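3.2 What people keep, and what they do to it

I should say up front that I came to household paperwork sideways. My first plan was to study how tenants in Florkmont remember rent increases, and I kept running into the same small problem: people would stop mid-sentence, get up, and go find a letter. So I started paying attention to the letters. By the second winter of fieldwork I'd dropped the memory question altogether (my advisor took it well) and was asking folks to show me where their papers lived.

The survey went to 2000 addresses in Florkmont and Tolberg, and we got 1147 back. I threw out the ones where the storage section was blank, which left 1007 usable forms. Digby Kingi coded the open answers with me, and we argued a lot over what counts as "filed." Is a shoebox filed? Digby says yes, if the owner can find the gas bill in it. I wanted some kind of order inside the box. We ended up with a category called "contained," which neither of us loves, and it covers shoeboxes, kitchen drawers, cookie tins and that one big envelope so many families seem to have.

Folding turned out to matter more than I expected. A letter arrives folded, gets opened flat, and then has to become small again to fit wherever it's going. People rarely refold along the original creases. They fold in half, or in half twice, or they roll the thing, and each of these leaves marks you can read years later if you're patient. In the Sturklow interviews I heard folding described as a way of being done with a letter – one woman told me a bill that's still flat is a bill that's still bothering her. I've thought about that one a lot. 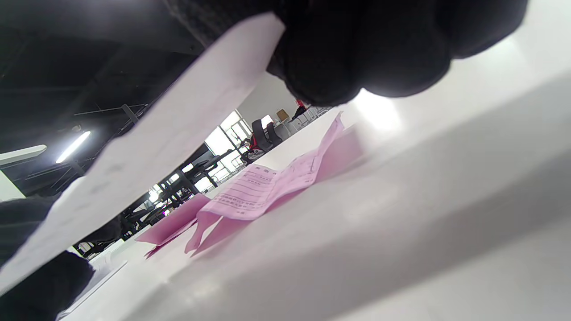 Figure 3. A long sheet of white paper held at one end by a gloved hand, over a white tabletop.

Thickness plays into it too. Thin sheets let the print show through from behind, and several people said they'd grabbed the wrong page at some point for that very reason. Heavy stock fights back when you fold it, so it tends to stay flat and end up on top of the pile. I had assumed folks put important letters on top. Some do! But a lot of what sits on top is just stiff: school certificates, a calendar from the bank, wedding invitations from cousins.

Then there's color. Sung (2.4 in my notes, and the reason I changed the questionnaire in December) makes the case that color works as a kind of address inside a pile. You don't look for the water notice, you look for the yellow one. My interviews mostly back this up, with a catch I'll get to in a minute.

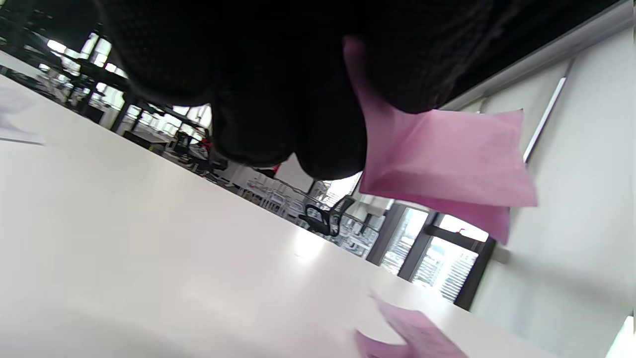

The catch is that color only helps while it's rare. In Tolberg the school office switched to colored paper for everything, and within a year parents had stopped using color to find anything at all. One dad laughed and told me his whole drawer looked like a birthday party. He had gone back to sorting by size, which he'd learned from his mother, and he could lay his hands on a permission slip faster than I could find my pen.

I don't want to push this too far. Three towns isn't a country, and people who mail back a long form about their drawers are probably tidier than the ones who don't. I also never got a good look at what gets thrown away, apart from what people were willing to tell me, and they tend to tell it with a bit of guilt. Section 3.3 takes up the shared pile, where two or more adults put papers in the same place and disagree about when they can leave.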